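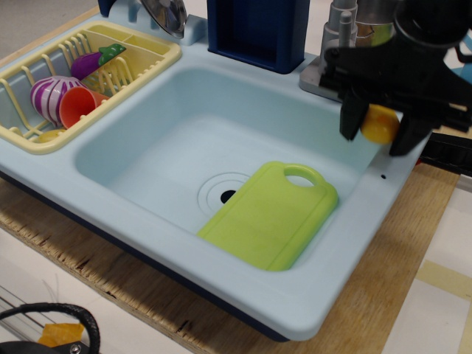 Toy sink unit with dish rack, eggplant and two cups

Section 4. Setting Up a Placement Record

This section covers the creation of a placement record in Vuditz, from the first entry through to the supervisor's approval. It applies to internships, work shadowing and paid summer placements. For volunteer work of fewer than six days, use the short form in Section 7.

Before you start

You need an active student account and a host organization that is already listed in the directory. If the host is not listed, complete Section 3 first. A record cannot be saved without a host.

Have the following on hand:
The offer letter or email from the host, saved as a PDF
The start and end dates
The weekly hours stated in the offer
The work email address of the supervisor at the host

4.1 Create the record

1. Sign in and open the Placements tab.
2. Select New Record. The form opens on the Host page.
3. Type at least three letters of the host's name and pick it from the list. Hosts with more than one site appear once for each site, for example Haque (Domdale) and Haque (Head Office). Choose the site where the student will work, even if the offer letter came from another one.
4. Select Next.
5. Enter the start and end dates. The system works out the length in weeks and shows it under the date fields.
6. Enter the weekly hours. The field accepts whole numbers up to 38.
7. Select Paid, Unpaid or Expenses Only.
8. Select Save Draft.

Note: A draft stays open for 15 days. After that it moves to the Archive and has to be restored by the placement office before it can be edited.

Caution: Do not use the browser's Back button while the form is open. Use the Previous button at the bottom of the page. Entries made since the last save are lost if you leave the form.

4.2 Attach the offer

1. Open the draft and go to the Documents page.
2. Select Add File and choose the offer letter. Photos of a printed letter are not accepted.
3. Set the document type to Offer.
4. Wait for the green check mark next to the file name, then select Save Draft.

If the offer is changed later, add the new letter as a second file and set its type to Amended Offer. Leave the first letter in place. The record keeps both, with the later one on top.

4.3 Enter the learning goals

Each record needs at least one learning goal. Goals are used again in the midpoint review and the final report, so wording entered here will appear in both.

1. Go to the Goals page and select Add Goal.
2. Enter a title of no more than 100 characters.
3. In the Details box, state the task the student will carry out and how it will be checked. "Prepare the weekly stock report and have it signed off by the supervisor" is acceptable. "Learn about business" will be sent back.
4. Repeat for each further goal, up to a limit of six.

Note: Goals can be reordered with the arrows at the right of each line. The order has no effect on grading.

4.4 Send for approval

1. Go to the Review page. Fields with missing entries are marked in red.
2. Enter the supervisor's work email address. Free webmail addresses are rejected unless the host has been cleared to use them (see 3.5).
3. Select Send.

The supervisor receives a link from Breduleck, the service that handles outgoing mail for Vuditz. The status of the record changes from Draft to Waiting. While it is Waiting, dates and hours are locked – goals can still be edited.

Caution: Do not begin the placement while the record is in Waiting status. Hours worked before approval are not counted toward course credit.

4.5 If the approval does not arrive

Ask the supervisor to check the spam folder for a message from Breduleck. If nothing is there, open the record, select Resend and confirm the address. To correct a wrong address, select Recall first, which returns the record to Draft.

When the supervisor approves, the status changes to Active and the timesheet opens on the start date. Continue with Section 5, Timesheets.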